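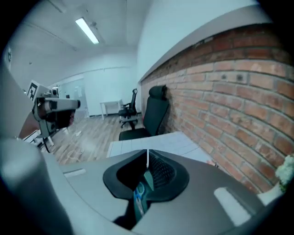 *Grey gripper body with the black V-shaped mount at centre.*

# Skidton Screenings List

A plain list of film and live projection events held at the Skidton arts centre, typed up from the printed programmes by Anca Sandu and Silviu Roman. First released January 2023.

## Contents

- `events.csv` – 579 rows, one per screening
- `venues.csv` – room names and seat numbers
- `notes.md` – queries on spellings and running times

## Columns

`title`, `artist`, `gauge`, `projectors`, `live_sound`, `room`, `season`

`gauge` is left blank where the programme just says "film". `projectors` is the number printed, even when the artist changed it on the night.

## Known gaps

The Gretine season is missing 2 programmes. Double bills get a row each, so don't use the row count as a count of evenings. Wendell Haddad is still checking the live sound credits – treat them as provisional.

## Corrections

Open an issue with the row number and a scan of the page. Nizar Obeidat merges changes in February.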